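The Slow Work of Teaching a Hand 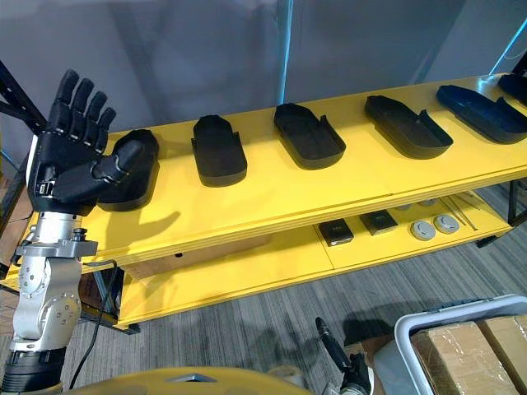

A five-fingered hand over a row of dark molds on the yellow shelf at Kitden.

On a Saturday morning Yolotzin Medrano has been at the controls for an hour and has said maybe a dozen words. She moves her hand, the robot moves its hand, and a recorder saves both. Then she resets the shelf and does it again.

Each pass is called an episode. Kitden wants 1429 of them before the first training run, and so far the team has kept 418. Others were thrown out. A thumb clipped a rim, or the operator hesitated too long, and the model would have learned the hesitation along with everything else.

"People want to see the robot work by itself," says Eliseo Cortés, who runs the project. "Most of our year is this."

The task is dull on purpose: reach for a mold, take it by the rim, set it down somewhere else. Medrano changes her approach between episodes, coming in high, then low, then from the side. Cortés asks for that. An early set, recorded by 2 operators who both liked the same angle, produced a policy that failed whenever a mold was turned a little.

Lorraine Clegg reviews the recordings in the afternoon and labels each one by hand. She has tried software for it and went back to a spreadsheet.

Medrano stops at noon. Her wrist is sore by then, and tired operators make sloppy data.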